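## Setting up the block pushing demo for the open day

These notes are for the people who run the table in September. Matilde Seixas wrote the first version and I added what we learned from the school groups.

1. Switch on the arm 30 minutes before the doors open, and let Fares or Siham do the first move.
2. Check that the board is bolted to the table. If it moves under your hand, tighten the bolts before anything else.
3. Wipe the wood with a dry cloth. Dust makes the blocks stick and then jump.
4. Put the blocks in the upper middle of the board, with no fixed order. Leave free wood on the side of the near edge, so the tool has space to push.
5. Load the Gumgate program and set the speed to 30. With children in the first row we use 11.
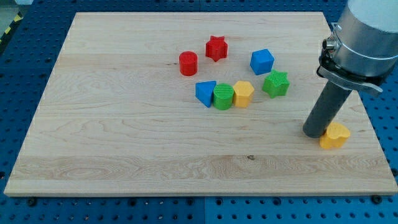
*The tool at the yellow heart, with the other blocks grouped to the left.*

Now invite one visitor to choose a block and say a simple command, for example "push the heart to the star". There are two stars, so please ask which color. Type the sentence exactly as the visitor said it, also when the grammar is strange.

The arm can only push, it can not lift. Visitors ask about this very often. Tell them before the first run and they will watch the tip of the tool with more attention.

If a block stops at the edge of the board, press pause, wait for the arm to stand still, and move the block back by hand. Only the operator does this.

One group should not be bigger than 32 persons. Dalal keeps the list at the door.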